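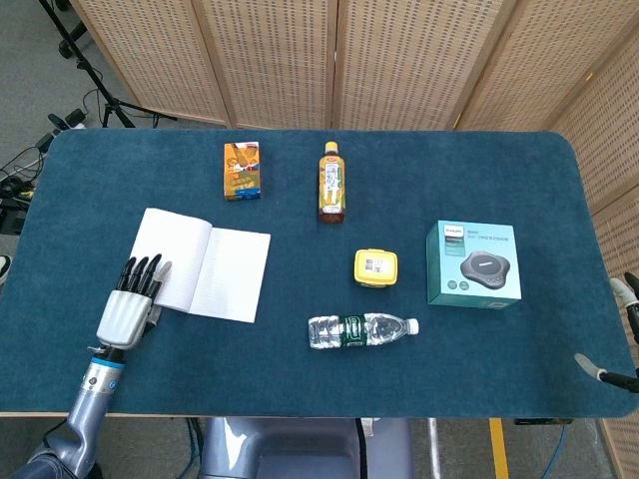

*Fig. 1. Notebook, tea and snack box on the felt-covered table.*

# Who Gets to Speak? Public Comment on the Milholm Rental Inspection Ordinance

Our group came to this project by accident. We had planned to write about voter registration, and we had even started a reading list, but one of us went along to a city council meeting in Milholm for a different class and came back talking so fast that the rest of us gave in. The council was hearing comments on a proposed ordinance that would require rental units to be inspected every three years, and people had a lot to say about it. We decided to find out who was speaking, what they asked for, and whether any of it showed up in the version that passed in July.

## Background

Milholm has a seven-member council elected by ward. An ordinance has to be read twice, with a comment period at each reading, and this one was also sent back for a work session in between, so there were three meetings for us to follow. Before the ordinance, the city only inspected a rental after a tenant complained. Supporters said that tenants were afraid to complain. Opponents said that a regular inspection would cost money, and that the cost would end up in the rent -- a point we heard many times over, from landlords and tenants alike.

The loudest arguments came from two neighborhoods. Ileck is the older one, near the river, with big houses that were split into apartments long ago. Pinau is newer and is mostly made up of apartment complexes with a management office on site. We had expected the two to line up neatly against each other, and we were wrong about that, as you will see below.

## What we did

We read the minutes and listened to the recordings of all three meetings, and we wrote down every public comment. There were 80 of them. For each one we noted the neighborhood, if the speaker gave it, whether the speaker was a tenant, an owner or neither, and what change the speaker wanted, if any. Two of us coded each comment separately and then we sat down and argued over the ones where we disagreed. This took much longer than we had planned for, and we would tell any group after us to leave a good two weeks for it.

We also went through the drafts side by side to see what had changed between the first reading and the final vote. The city posts these online, although the second draft was filed under the wrong month and it took us a while to find it.

## What we found

Speakers were allowed three minutes each, and most of them used every second. Owners spoke more often than tenants at the first reading. At the work session, which started at 2 in the afternoon, there were hardly any tenants at all, and a few of the written comments read aloud by the clerk said plainly that the writer could not leave work. The second reading was in the evening and the balance was much closer.

In Ileck, several owners of small buildings spoke in favor. They told the council that they already kept their places up and were tired of competing with people who did not. In Pinau, quite a few tenants spoke against, mainly out of worry about rent. We had to go back and rewrite our whole first outline after we noticed this!

Most comments asked for a plain yes or no vote. Only 10 asked for a specific change to the text, and this is where things got interesting for us. Two of those changes made it into the final ordinance:

- The inspection fee is now charged per building for small properties, where the first draft charged it per unit.
- Owners get 6 weeks to fix a minor problem before a second visit. The first draft gave them a month.

Both were requested by owners. A tenant request for notices in more than one language was discussed at the work session and then dropped, and the minutes do not say why.

## Limits

We cannot show that the comments caused the changes. Council members also get emails and phone calls, and those were not open to us. Many speakers, too, never said where they lived, so our neighborhood figures are thinner than we would like. And we looked at one ordinance in one town. Another group in our section studied a zoning vote in Temba and saw far more tenants at the microphone, but the meetings there were all held at night.

## Where we would go next

With another semester, we would ask for the council's emails on the ordinance through a records request, and we would want to talk with people who stayed home. We would also like to see whether moving the work sessions to the evening changes who comes. The council has said it will review the ordinance after the first round of inspections, and at least two of us plan to be sitting in the back row when it does.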